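Search this site Search

4.2 Pricing the two-arm cell before purchase

The Akolgo proposal asks for two arms, a shared work mat and a support frame, and it justifies the second arm by pointing to simulated trials. We are not persuaded that the trials carry that much weight. In simulation a second arm costs nothing to add, needs no spare fingers and takes up no one's floor. The budget line for it covers the arm and its controller and is silent on mounting, cabling and staff time.

Trenex quoted for 100 hours of on-site setup. Mela, bidding on the same layout, quoted 300. Neither firm explained its number when asked, and we carry both through the estimates below. The spread alone would pay for a good part of the hand tools and fixtures on the parts list.

The simulated cell was run for 827 episodes. Figure 6 gives a wide view of the layout and a close view at the fingers. 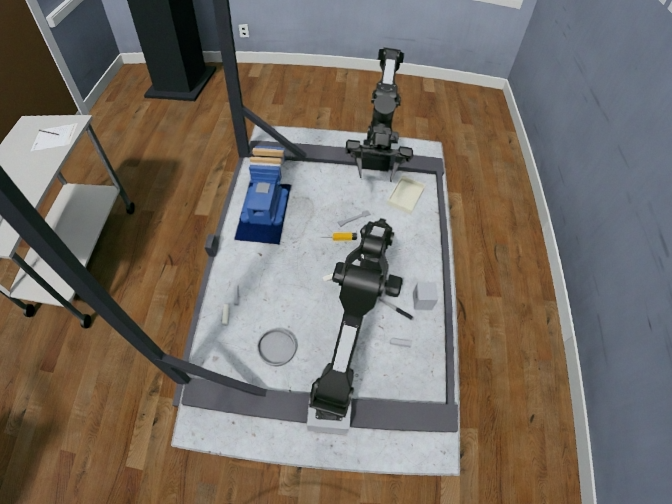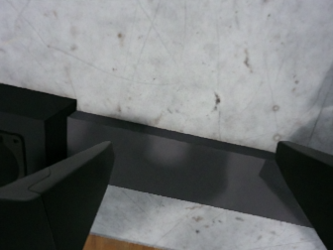

Figure 6. Simulated work cell. First view: both arms over the mat, with the vise, wrench, screwdriver and other items set out. Second view: a dark gray slab seen between two black gripper fingers.

Two points bear on planning. The item set is mixed, with a clear petri dish and a marker on the same mat as a bench vise, and the proposal prices a single type of parallel gripper for all of it. We would want to see that gripper tried on real glassware before an order is placed. The rendered surface in the close view does carry scratches and stains, which is more care than most vendor models take, but a worn texture says little about friction or finger wear.

Zando offers a lease with a cap of 2000 operating hours a year. For a lab unsure how often the second arm would be used, we think one leased arm is the safer first step, with the second put off until April, when usage logs from the first should be available. The proposal did not consider leasing at all.

Filed under: Automation > Equipment Planning
Shares 14 Comments 3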